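2021-08-08

To: Fiona Pollock
From: the kitchen tasks group, Poltville
Re: equipment money, second report

You asked for fewer adjectives and more numbers this time, so the numbers go first. The grant line for equipment was 2000 dollars. We have spent 438 of it. The rest is still in the account, which I mention because at the last review there seemed to be some doubt.

### What we bought

Most of the 438 went on spare finger pads and mounting brackets from Tresa. The pads wear out faster than the catalog suggests, and the catalog is very sure of itself. The remainder covered small household items for the task set: a toaster, a tray, some cups and lids, and a few things from the discount shelf that we needn't go into.

I know the toaster drew a comment from your office. It is a real equipment purchase. The bread-loading task needs slots of a normal width with normal clearances, and the 3D-printed stand-in we used until January had slots that would have taken a paperback.

### What we didn't buy

The second arm. Roussel quoted us a price in spring and a different one in summer – same arm, same cable, new number. We've asked for the quote in writing and will hold off until it arrives. If it comes in above the first figure, I'd like to talk about leasing before anyone signs anything.

The Tikby table mount is also on hold. It's a good mount. It also needs a tabletop thicker than ours, and a new tabletop isn't in the budget, or in any budget I have been shown.

### Progress on the work

We planned 200 recorded runs for this period and finished more than 200, most of them on the toaster and tray layouts. The reaching part is in decent shape. Placing is slower. Power cords remain the thing we underestimated: a cord lies wherever it likes, and the planner was written by people (me) who pictured appliances without one. We now leave the cord in the layout on purpose and vary where it runs.

### Requests

1. Permission to move 200 dollars from travel to spares. There was no travel.
2. A decision on lease or purchase for the second arm, once Roussel settles on a price.
3. An answer about the tabletop, even if it's the answer I expect.

The receipts are in the shared folder, under "receipts" this time. The wrist view of the current layout is attached at the end, for the equipment annex.
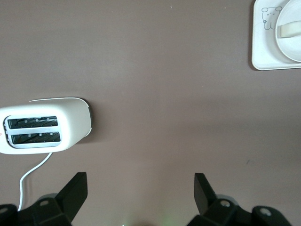 *Photo: kitchen tasks group, Poltville*

Spares are counted separately from task items in the annex, as your office prefers. The toaster is listed under task items.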